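Work, Technology and the Shop Floor
Unit 6 handout: The laundry at Tratville

Read before the seminar. Bring the Cullden chapter on deskilling, and bring your objections to it, which I assume you have.

The case is Gelaveo, a firm that washes, sorts and folds other people's clothes under contract. Its Tratville site employs 40 people on the small-items line, where socks, gloves and the like get straightened, matched and stacked. Management began moving parts of that job to two-armed robots last November.

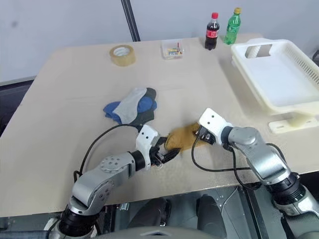
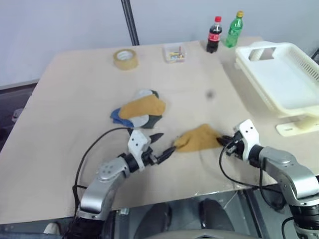 Fig. 6.1 and 6.2. Small-items handling with two arms. Both grippers on a single mustard-yellow item (6.1); a mustard sock laid out between the grippers, with a small pile of socks beyond it (6.2).

Background

Small items are the part of laundry work that resisted machinery longest. Sheets went to the flatwork ironer generations ago, being large, square and cooperative. A sock is none of these. It has no fixed shape and can be inside out. At Tratville the job was graded "unskilled" for as long as anyone could remember, right up until somebody had to write down how to do it. The task description ran to 173 steps. The pay grade did not move.

What changed on the line

1. Pace. Before, a sorter's target was 400 items a shift, and people banked the easy ones early to buy a slow hour after lunch. The robot has no interest in lunch. Sorters now work in the gaps it leaves, and the slow hour has gone.

2. Content. The easy items are going to the arms. People get what is left: the knotted, the torn, the sock with a tissue in it. The company calls this "enriched work." One sorter, in the interviews, called it "all the bad ones."

3. Watching. Four sorters were retitled cell attendants. They stand by, clear a stuck item and press resume. Most said it was easier on the wrists and harder on everything else. Note how many brought up boredom before they brought up money.

4. Talk. The old benches faced each other. The new stations face the arms. This appears nowhere in the planning documents and in nearly every interview.

Numbers, with a warning

The site logged 629 attendant interventions in the first month. Management presented the figure as a teething problem. The union presented it as proof that the machines can't manage without people. Same figure, same meeting — each side had it on a slide. Before you pick one, ask what counted as an intervention. (Answer: pressing the button. Nudging a sock over by hand without pressing the button did not count, and attendants told interviewers they did this all day.)

Amaral's term for that kind of effort is "unbooked work." I find it useful, though Amaral finds it everywhere, including in places where I think people were just tidying up.

Points to hold on to

"Will the robot take the job?" is a poor first question here. No one at Tratville was laid off in the period covered. Six people left and weren't replaced, and whether you count that as job loss will depend a good deal on who pays you.

A job is a bundle of tasks, and some of the dull ones are holding the bundle together. Matching plain black socks was the task sorters complained about most before the change and missed most afterward. It was when they talked.

Skill is partly a matter of who gets listened to. The sorters were consulted once, for 20 minutes, at the end of a night shift.

For the seminar

Come with half a page on one of these. Half a page means half a page.

Should the attendants be on a higher grade than the sorters? Argue from the tasks, then argue from the responsibility, and see if you get the same answer.

Redesign the layout so that people can talk. Say what it costs and who you would have to persuade.

Find the unbooked work in a job you have held yourself. Restaurant jobs are allowed, but I have read a great many of them.

Next unit: scheduling software. Same reading packet, second half.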